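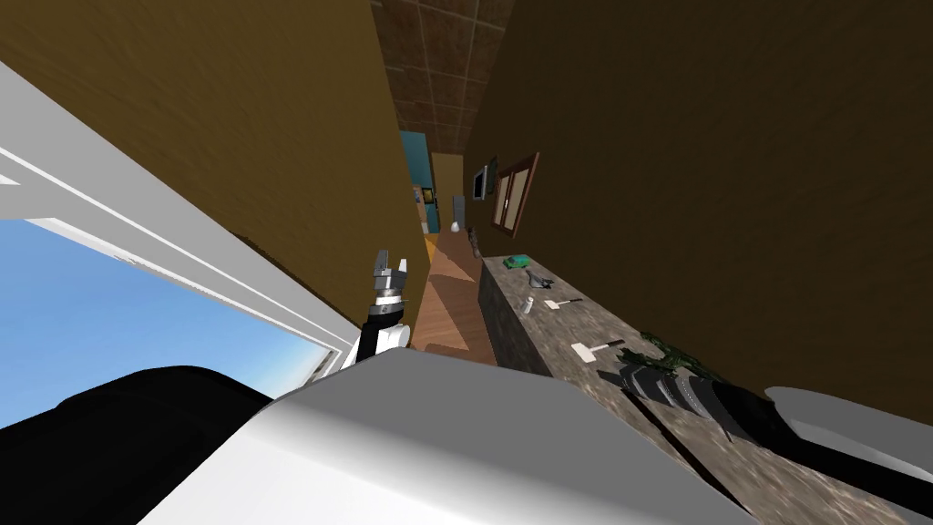

Garcia

Section 3: Setting up your Plillum weather station

You've unpacked the boxes and checked the parts against the list in Section 2, so now comes the fun bit. By the end of this section you'll have your own temperature, humidity, rain and wind readings on the console, and you can start arguing with the evening forecast!

Set aside an afternoon if you can. The indoor part is quick. The outdoor part depends on your fence, your roof and how much you like ladders.

You will need
a Phillips screwdriver
a spirit level (a phone level is fine)
a compass, or the one in your phone
fresh AA alkaline or lithium batteries for the sensor head
the Brisow pole and bracket, or a post of your own

CAUTION: Don't mix old and new batteries, or alkaline and lithium. Rechargeable batteries run at a lower voltage and the sensor head will drop out on cold nights.

3.1 Power up on the bench first

Please do this indoors, on a table, before anything goes up a pole. It's so much nicer to find a flat battery at the kitchen table than at the top of a ladder.

1. Plug the console into its adaptor and wait for the start-up tone.
2. Slide the battery cover off the underside of the sensor head and fit the batteries, matching the plus and minus signs.
3. Press the small recessed button beside the battery bay. A green light blinks.
4. On the console, hold LINK until the aerial symbol flashes.
5. Leave the two side by side until outdoor temperature and humidity appear.
6. Spin the wind cups with a finger and watch the wind reading move.
7. Tip the rain spoon gently back and forth. Each tip should add to the rain total.

Note: The first wind reading can lag a little behind your finger. Give it a full minute before you decide something is wrong.

If nothing shows up, take the batteries out, wait, and start again from step 2. Still nothing? Go to Section 7, Troubleshooting.

3.2 Find a home for the console

The console measures indoor temperature and pressure, so where you put it matters more than you might expect. A shelf or an inside wall is ideal. Windowsills are very tempting (you want to look at the sky and the numbers together, we do too!) but direct sun on the case will push the indoor reading up well past the real room temperature.

Keep the console away from:
heaters and air vents
the top of the fridge
kettles, stoves and dishwashers
the back of a television
any sill or bench that gets sun for part of the day

If a window spot is the only one that suits you, choose the side the sun doesn't reach, and set the console back from the glass. Foil-backed insulation and metal window frames can weaken the signal, so try the console in place for a day before you screw its bracket to the wall.

3.3 Set your height above sea level

Air pressure drops as you go up, and the console corrects for that, but only if you tell it where you live.

1. Hold SET until ALT appears.
2. Use the arrows to enter your height in metres. The console takes any whole number up to 1,630.
3. Press SET again to save.

Your council's map site or a topographic map will give you a height. Use the height of the console, so add a bit if you live upstairs. People on the coast can leave this at the factory setting and enter their pressure by hand later on, as described in Section 5.

3.4 Put up the pole

CAUTION: Look up before you lift anything. Never raise a pole near overhead power lines. Don't work on a ladder in wind, or when there's any chance of lightning.

Pick the most open spot you have. Trees, sheds and the house itself all make eddies that confuse the wind cups, and a dripping gutter overhead will give you some truly heroic rainfall totals. Grass underneath is better than paving. If your yard is small, just do the best you can – a sheltered station is still great for comparing one day with the next.

1. Hold the lower Brisow bracket against the post and mark the holes.
2. Mark the upper bracket so the centres of the two are 475 mm apart.
3. Drill and fix both brackets, leaving the clamps loose.
4. Slide the pole through and check it with the level on two sides.
5. Tighten the lower clamp, then the upper one. Check the level again.
6. Seat the sensor head on the pole and turn it until the moulded N points to true north.
7. Tighten the collar screw until it's snug. Hand pressure is plenty; the plastic thread will strip if you lean on it.

Note: A compass points to magnetic north. Most phones have a setting for true north, usually tucked away in the compass options.

Note: South of the equator, the little solar panel should face north. It can be moved to the other side of the head by undoing its single clip.

3.5 Connect to the Itar app (optional)

The console works perfectly well by itself, but the app adds graphs, and the graphs are wonderful. Watching the pressure line dive ahead of a storm never gets old.

1. Install Itar and create a login.
2. Choose Add Station, then Plillum.
3. Hold the console's WIFI key until the symbol flashes.
4. Pick your home network and type in the password. The console uses the 2.4 GHz band only.
5. Name your station and choose who can see it. New stations are set to private.

Readings stay in the console's memory for 27 days, so a dropped connection won't leave a hole in your records as long as you get back online within that time.

3.6 First-week checks

Go out after the first good blow and see that the head hasn't turned. Look into the rain funnel for leaves, feathers and spiders (spiders adore it). Compare the morning temperature with your nearest official station, keeping in mind that valleys and hilltops can differ by quite a few degrees.

To clear the rain total left over from your bench test, hold RAIN until the display shows zero. Calibration is covered in Section 4.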